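3. Site Visit to the Ellside Automation Open Day

3.1 Purpose

The project group attended the February open day at Ellside to see how a small integration shop handles kitchen tasks with a single arm. Our own work at that point was limited to simulated grasps of rigid blocks. The visit lasted one afternoon and covered two stations, of which only the second is relevant to this report.

3.2 Demonstration

The second station was run by Yhon Grajales, who maintains the Kudari control software. The task was divided into approach, lid removal and lid return. Each stage is a separate program, and the operator can stop between any two of them. Grajales stated that 352 trials had been logged before the open day, 178 of them with the current finger pads. Older trials are kept but excluded from tuning.
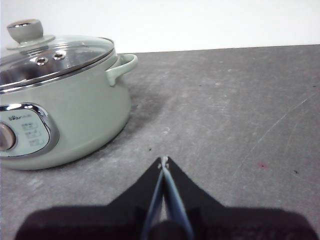 Figure 4. Wrist camera view at the second station, with the gripper beside the electric hot pot.

The wrist camera supplies the only image used by the approach program. Two points were of interest to us. First, the gripper itself takes up much of the lower part of the view, so the usable area is smaller than the sensor specification suggests. Second, the glass lid and its steel rim return strong reflections. Kudari therefore locates the lid by its knob and ignores the rim entirely — a method we had not considered.

3.3 Discussion with staff

Didier Besnard answered questions after the demonstration. He recommended collecting at least 106 trials per object before changing any grip parameter, and said that Doherty, the previous software, had needed some 1,000. We were not given the data behind either number.

3.4 Effect on our project

We moved our camera mount back by one bracket position and added a mask for the gripper region. The change to knob detection is described in Section 5. Lid return was not attempted, as the Rutaner arm in our lab has no force sensing at the wrist.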